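Packing and Paper Tips for a Long Family Trip

Posted 14 November 2024 by Rocío Retamal

We take one long trip a year, usually in August, and the part that goes wrong is nearly always the small stuff. The suitcases get there. The reservation number is in an email on a phone that has no charge. These are the habits we have settled on at home, in the order we do them.

Start a trip drawer

Pick one drawer in the kitchen or hall and empty it. Anything to do with the trip goes in there from the day you book: plug adapters, leftover foreign coins, the luggage scale, the spare car key. Don't sort it yet. When it's time to pack, tip the whole drawer onto the bed and you have most of your list.

Print the things you would hate to lose

Phones are fine until they aren't. Print the first night's address, the car rental confirmation and the insurance phone number. Use a large font so the driver can read it at arm's length. Two copies, in two different bags. Write the booking name at the top, the way it appears on the passport.

Sort by day

Fold each day's papers together and write the date on the outside in pencil. Tickets go inside the fold. Put the first day on top and work down. If you're moving between several towns, a different color of paper for each town saves reading. 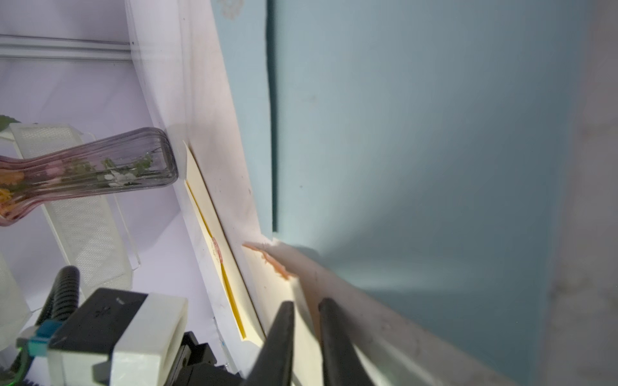
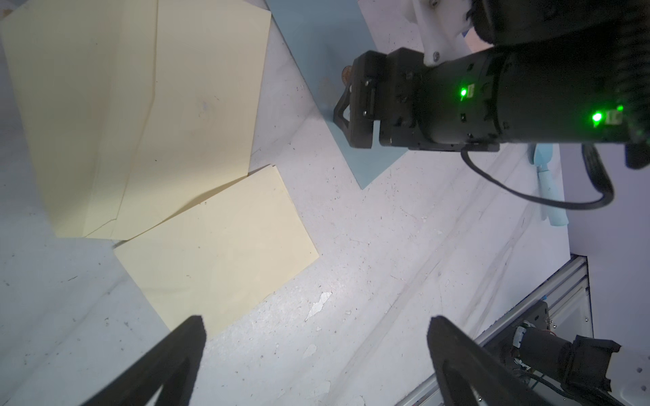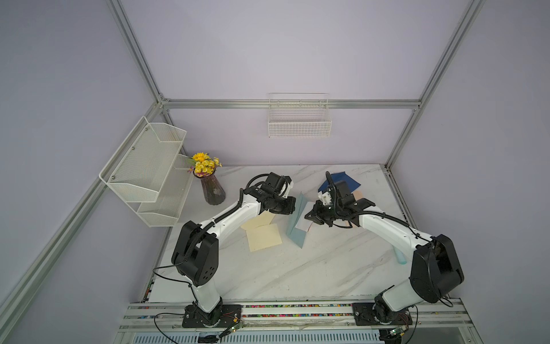

Bring a few empty envelopes too. Receipts, parking stubs and museum tickets pile up fast, and one envelope per town keeps them from turning to lint in a coat pocket. My brother-in-law Ilango Warrier glues his into a notebook on the train home. I put mine in a shoebox.

Roll the soft things, fold the stiff ones

T-shirts, pajamas and leggings roll well. Jeans and button-down shirts don't. Lay the stiff things flat on the bottom, then fill in with rolls. Socks go inside shoes. Leave 3 inches free at the top for whatever you buy.

Weigh the bag the night before, with the toiletries already in it. If you're over, take out a pair of shoes first.

Keep a car bag

For driving trips, pack one bag that never goes in the trunk. Ours has wipes, a roll of trash bags, a flashlight, a paper map and more than 5 snacks per child. On the road to Uritby we sat in traffic for most of an afternoon and used everything in it except the flashlight.

If the kids get carsick, keep a lidded plastic tub within reach of the back seat. Line it with a trash bag. Dry crackers, no chocolate.

Before you lock the door

Turn off the water at the main valve. Empty the fridge of milk, cut fruit and anything open. Run the dishwasher and leave it ajar. Take the kitchen trash out last. Unplug the toaster and the TV.

Leave a key with someone who will be in town, and write down the alarm code for them on a separate piece of paper.

When you get back

Wash clothes the same day, even if you're tired. Wipe the suitcase wheels before they touch the carpet. Put the adapters back in the drawer.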